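Home Tasks Collection Passes 1,259 Recordings

The Semance project has now gathered 1,259 recorded examples of two-armed household work, 500 of them in bedrooms. Operators at the Boltero site guide the arms through each task from start to finish, and every recording is reviewed before it is added to the training set.

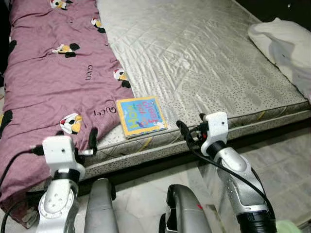 Bedding and small items left on a bed remain a priority through March. Sites are asked to change the blanket and the placement of items after every 21 recordings. The next 100 examples will be set aside for testing.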